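Ticket 647 – Stock labels printing half a line low
Opened by: Yutong Hou, Vunthorpe shop
Status: Solved
Date opened: 2/7/21

Hello again! Since we moved the stock list over to Wedura, every label comes out with the text sitting half a line too low, so the bottom of the item code is missing. The on-screen preview is perfect. I love the new program, by the way – searching used to take me half the morning and now it's done before I've put my tea down.

Label printer is the Tian on the back desk, plugged straight into the PC. I've tried turning both off and on, a fresh roll, and cleaning the roller with the little cloth. No change. We have over 700 items to relabel, so I'd love to crack this one.

The trouble shows up most on the clothing and printed sheet entries, as those have the longest names. 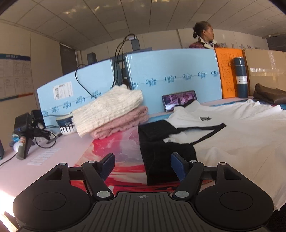

Attachment 1: clothing and patterned sheet, pink table

Reply from Stetedau support
Thanks for such a clear write-up, it saves us a lot of time. Could you open Print Setup, go to the Page tab and tell us what is in the "Top gap" box? Please also print one label from Notepad and let us know whether that comes out straight.

Reply from Yutong Hou
Top gap says 8. Notepad label is dead straight, lovely and crisp! So the printer is fine and it must be something between Wedura and the driver. I changed the gap to 0, pressed Save, and it went back to 8 as soon as I closed the window. Tried it three times. Then I tried logging in as the admin user and the same thing happened.

I also noticed the carton labels are fine. They use the big template, so perhaps only the small one is affected?

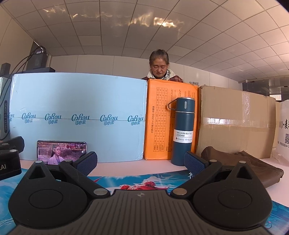 Attachment 2: three boxes on the table, the pale blue CoRou one on the left

Reply from Stetedau support
Great spot about the big template, that was the clue we needed. The small template was brought across from your old program and has its own gap stored inside it, which overrules whatever you type in Print Setup. Please try this:

Go to Templates and pick Small.
Choose Make a Copy and give it a new name.
In the copy, untick "Keep old spacing".
Set Top gap to 0 and save.
Close Wedura fully and open it again before printing.

Reply from Yutong Hou
It works!! I ran a batch of 20 and every code is whole, right down to the tails on the letters. I did get caught out at first – I'd closed the window but Wedura was still running down by the clock, so the first label came out low again. Right-click and Exit sorted that.

One small thing left over: the old Small template still comes up first in the list. Can I delete it safely, or will the old entries complain?

Reply from Stetedau support
Set your copy as the default first (the star next to its name), then delete the old one. Existing entries will switch to the default by themselves.

Reply from Yutong Hou
Starred, deleted, and the old entries print beautifully. Happy for you to close this, and thank you!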